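Fallos al doblar ropa sobre la cama con el robot

El nuestro es un Tollero de dos brazos y dobla camisetas sobre la cama. Lleva en casa desde julio y casi todo va bien, pero tuvo una avería que conviene conocer. Una tarde cerró una pinza sobre la sábana bajera además de la camiseta y siguió tirando. El elástico saltó de la esquina, el brazo se quedó forzado contra el colchón y apareció el aviso 115 en la pantalla.

Qué hacer si pasa lo mismo:

Pulse la parada antes de tocar nada. No tire de la tela con la pinza cerrada - los dedos pueden soltarse de golpe y pillan.

Espere 5 minutos con el equipo desenchufado. Después abra la pinza con la llave que viene en la caja.

Revise los tornillos de los dedos. En el nuestro había uno flojo y había enganchado un hilo.

Estire la bajera y remétala bien por el lado del cabecero, que es donde más se afloja. Con el colchón pegado a la pared cuesta más, pero las arrugas largas son las que acaban dentro de la pinza.

La cama, con la bajera puesta y los enchufes de la pared a la altura del colchón:
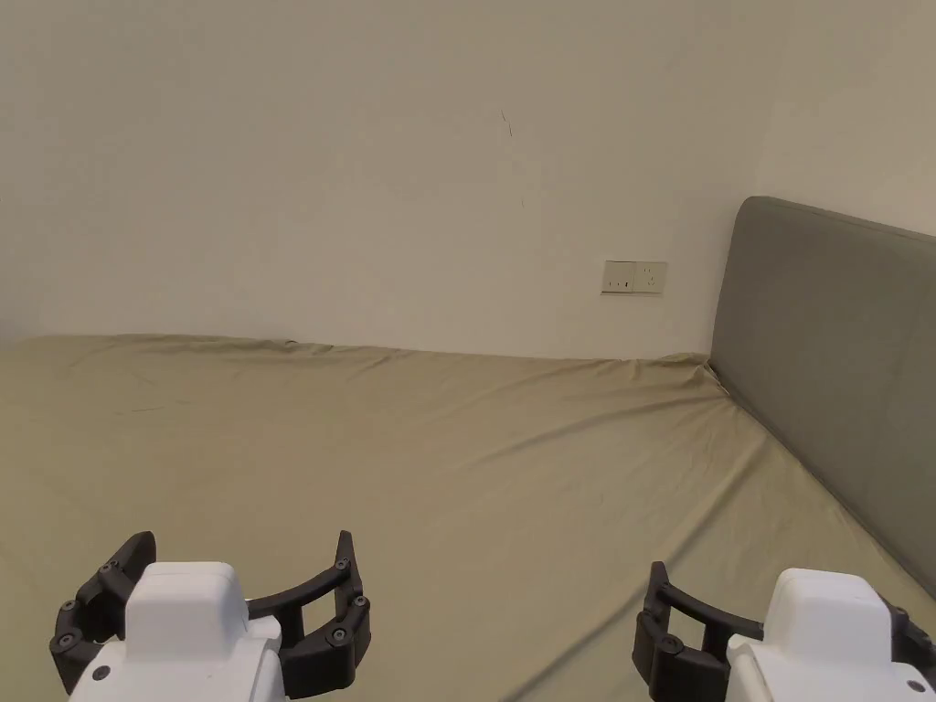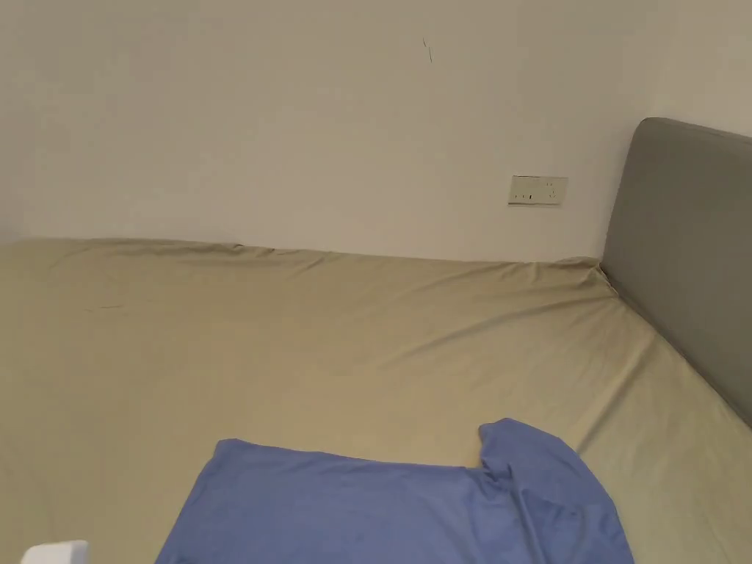
El cable del robot no debe pasar por encima del colchón. El brazo lo arrastra al girar, y un enchufe medio sacado detrás de la cama no se ve hasta que huele. Nosotros lo llevamos ahora por el suelo, con un alargador Furnival, y dejamos libre la toma de la pared.

También bajamos la fuerza de cierre de 16 a 5 en el menú. Con vaqueros se queda corta y hay que subirla otra vez; con camisetas finas basta.

Si el aviso 115 vuelve después de reiniciar, no siga probando. En nuestro caso era el sensor de la pinza y lo cambió el taller de Zirkero. Hasta entonces doblamos a mano. La sábana quedó con el elástico dado de sí y ahora la usamos para tapar muebles cuando pintamos.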